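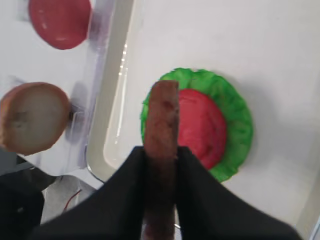

Zirndale Neighborhood Supper Club
Minutes of the March meeting

Present: Roswitha Thaler (chair), Domenica Fankhauser, Leopold Kofler, Urs Ruchti, Raíssa Frota (minutes), and a good number of members along the back wall who came mostly for Domenica's plum cake and were very welcome all the same.

Apologies: the Vester family, who are down with colds and sent their love and a jar of pickles.

The meeting opened at 7:10 p.m., a little behind time, as the side door was sticking again and several people went all the way round by the parking lot.

1. Minutes of the last meeting

Leopold pointed out that the February minutes had him offering to re-felt the legs of all the chairs, when what he remembers offering was to look at the chairs. After some friendly back and forth the wording was changed to "look at," and the minutes were then approved. Leopold has since looked at the chairs and thinks they could do with new felt.

2. Money

Urs went through the figures slowly, which we all appreciated. We have $3,159 in the main account and $505 in the envelope fund, which is the money people drop in the tin on supper nights. The winter suppers cost more than planned, mostly on account of butter and the second gas bill. Urs does not think it is anything to lose sleep over, but he would like us to stop buying cream on the way to the hall at full price and put it on the regular order instead.

Domenica asked whether the envelope fund could pay for a new soup kettle. The old one has a dent near the bottom where everything catches, and she has scrubbed it more evenings than she cares to remember. The one she has her eye on is $298 from Tuncer, the restaurant supply place out past the feed store, and they will deliver if we are not fussy about the hour. There was a warm discussion of kettles generally, and Roswitha told the story of her mother's, which many of us had heard and were glad to hear again. Agreed that Domenica should go ahead and buy it. The old kettle will be kept for potatoes.

3. Looking back on the February supper

Everyone felt it had been a lovely evening. The lentil soup went round twice, the Pirnier Street people brought their own spoons, and the singing afterward lasted well past the time we are supposed to be out of the building. Raíssa has apologized to the hall and will make sure we start stacking tables at 9:00 sharp from now on, singing or no singing.

A few things to do better. The bread ran out before the last table was served, and it was the table with the older members at it, which did not sit well with any of us. It was agreed to hold two loaves back in the kitchen every time. The coffee was also very weak. Urs said that this was his coffee and that he would take advice.

4. Burger night

This took up the largest part of the evening, as expected. The April supper will be build-your-own burgers, an idea that came from the younger families and that has been received with real enthusiasm, apart from Leopold, who would have liked stew but says he will come round.

We have 40 places booked already. Roswitha would like to close the list there, as the kitchen gets crowded and the far tables feel forgotten when we go over. Domenica thought we could squeeze in a few more if the weather is kind and the doors to the yard can stand open. It was left that the list closes for now and that late names go on a waiting sheet by the coat hooks.

Patties will be beef and black bean, on separate griddles with separate turners, and the black bean ones will be served from the window end so that there is no muddle. Raíssa will bring the label cards. Buns come from the Vester bakery as usual, cut the same afternoon. Domenica will mix the beef the night before – onion, salt, pepper and a little mustard, nothing clever – and would be grateful for two pairs of hands to help with shaping.

There was then a long conversation about the order of things on the bun. Roswitha holds firmly that lettuce goes underneath, to keep the bottom bun from getting soggy, with the tomato straight on top of it. Urs has always put his tomato next to the cheese. We agreed to let people do as they like, but the serving line will be laid out in Roswitha's order, with lettuce first and tomato after.
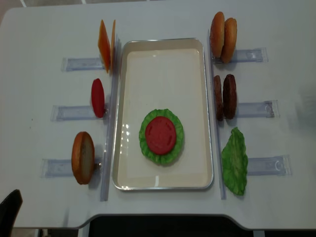 Item 4: lettuce, then tomato.

Sauces will be at the very end of the line, past the onions, so that the children can take their time over them without holding everybody up. Leopold asked for it to be written down that he will be making his beet relish. It is hereby written down.

5. The herb bed

The parsley came through the winter, to general surprise, and the chives are up. The rosemary by the wall is looking poorly. Urs suggested cutting it back hard and Domenica suggested leaving it strictly alone, so it will be left alone until the end of the month and then looked at by both of them together. Raíssa has seed for dill and summer savory if somebody could turn the bed over before then. Leopold's grandson may be willing, if there is cake.

6. Borrowed dishes

Still in the hall cupboard: one blue oval platter, a glass pie dish with a chip, three lids that fit nothing we own, and a very nice bread knife. Please come and claim them. Anything left after burger night will go into our own kitchen drawer, and we will think of you fondly when we use it.

7. Any other business

Roswitha thanked everybody who drove people home in the sleet last month. Several members had not expected to get to supper at all, and it meant a great deal to them.

A member from the back asked if we could have the heating on sooner. Raíssa will ask the hall for an extra half hour beforehand.

The meeting closed at 8:35 p.m. and was followed by the plum cake.

To do before the next meeting:
Domenica – kettle, beef, griddles
Urs – cream on the regular order, rosemary
Leopold – felt for chairs, relish
Raíssa – label cards, heating, side door
Roswitha – waiting sheet, bun order

Next meeting: the week after burger night, 7:00 p.m., same room.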